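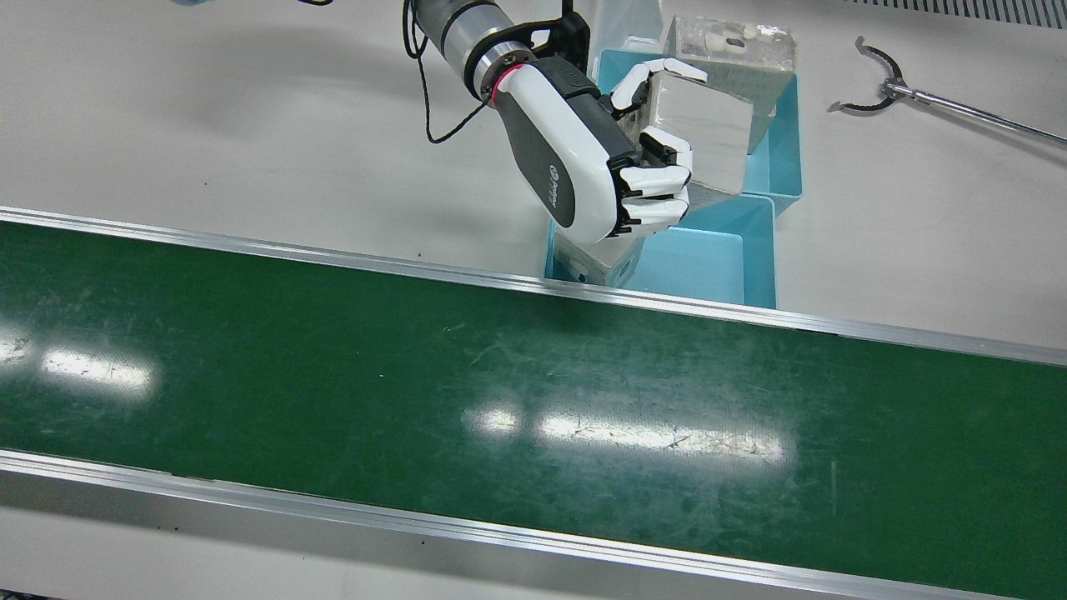 About Plultovholm

Plultovholm is a small engineering company that tests whether robot arms and hands can do ordinary handling work. We look at two kinds of job: short shop-floor tasks such as sorting, bin picking and feeding a conveyor, and household chores such as clearing a counter or putting groceries away. We do not build robots. Our customers bring us a task, and we report how much of it a machine can do today, at what speed, and with how much help.

Our workshop is in Lavcombe. It has nine test stations, each arranged for a single type of task. A station may be as simple as a table, two bins and a belt. Most of the difficulty is in the objects.

What we test

Clear plastic is a good case. A person picks up a transparent box without thinking about it. A depth camera may see the bin behind the box, or the glare of the ceiling lights on its faces, and report no box at all. A hand with jointed fingers can hold a rigid cube well once it has arrived at the right place. Getting it there, with a second box leaning in the same bin, is a separate problem, and we score it separately.

Our current test set, called Karton, has 128 objects. They include rigid boxes, soft pouches, bottles, folded cloth, kitchen tools and some items chosen because customers kept having trouble with them. Each object is tested alone, then among others, then under changed lighting. A task counts as complete only if the object ends up where the written instruction says, undamaged, with no person touching it or the machine.

Can machines do the work yet?

For some shop-floor tasks, yes. Rigid objects of known size, presented one at a time at a fixed station, can be moved by a two-finger gripper or suction cup for long periods. Humanoid hands can do the same work but are usually slower at it, and they have more joints to maintain. Their advantage shows when the object changes often and nobody wants to change the tooling.

For mixed bins, partly. Our best result on a Karton mixed-bin run is 90 percent of picks completed without help. The remaining picks are mostly clear, thin or tangled items. A line that stops for every one of them still needs a worker close by, and we include that worker's time in the cost.

For household chores, not in a form we would recommend buying. Single steps work under test conditions. Whole chores fail because the steps depend on each other: a cup set down slightly wrong blocks the drawer that has to open next. Homes also lack fixed lighting, fixed table heights and anyone trained to restart the equipment.

How we report

Every customer receives the full run log, including failed attempts -- edited video is not accepted as evidence in our reports. The log records grip attempts, drops, stops and each time an operator stepped in. Our archive now holds 1654 logged test sessions. Results are kept private unless the customer agrees to release them.

Scoring follows the Rao sheet, a one-page form we wrote for our first conveyor project and have revised several times. Blank copies are available on request. Customers who want to run their own trials may use it without charge.

Working with us

A standard study covers one task at one station. Please send sample objects in the condition they reach your line, with labels, dust and scratches left as they are. Cleaned samples give better numbers than you will see in use.

Page last revised October 22, 2021

Contact | Plultovholm, Lavcombe | © 2021 Plultovholm. All rights reserved. | Back to top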